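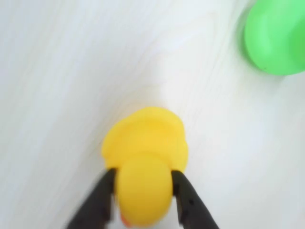 Yellow rubber duck, orange beak, pale tabletop.

How I Clean Rubber Ducks (and Keep the Gunk Out)
Posted December 11, 2018

We own way too many rubber ducks. It started with one from a hotel gift shop, and then my sister Rosaura Mosquera found out and now every birthday card in this family comes with a duck taped to it. I'm not complaining! But if you've ever squeezed a bath toy and watched black flakes shoot out into the tub, you know why I had to come up with a routine.

First, sort them. Squeeze each duck next to your cheek. If you feel a puff of air, it has a hole somewhere (usually underneath) and water can get in. If you don't, it's sealed, and you've got the easy kind.

What you'll need:
A big bowl or a dishpan
White vinegar
Dish soap
An old soft toothbrush
Cotton swabs
A dish towel you don't love

For sealed ducks, a squirt of dish soap in warm water is plenty. Let them float for a few minutes, then go over them with the toothbrush. The tail and the crease where the head meets the body are where soap scum likes to hang on, so spend your time there. Go easy around painted eyes and beaks. I scrubbed the pupils right off a little sailor duck last June and he has looked haunted ever since.

For ducks with a hole, mix one part vinegar to two parts warm water. Hold the duck under, squeeze, let go, and let it drink up as much as it can. Then leave the whole gang in the bowl for an hour. Give each one a good shake and squirt it out hard into the sink. Keep filling and squirting with clean water until nothing comes out but water. If you're still getting black bits after three or four rounds, toss the duck. I know. I've tried to save them and I've always regretted it. And please don't mix bleach with the vinegar, ever — the fumes are dangerous.

Drying is the part I used to skip. Squeeze out every drop you can, then stand the duck hole-down on the towel overnight, somewhere with a bit of air moving. A twisted corner of paper towel poked just inside the hole helps pull out the last of it.

Once a duck is totally dry you can seal the hole with a dot of hot glue. Let it cool all the way and squeeze it under water to check for bubbles. I only do this for ducks that live on the shelf or belong to grown-ups, and I wouldn't trust a glue dot around a baby who chews everything.

Ours get the full treatment once a month, and a squeeze-out and towel dry after every bath in between.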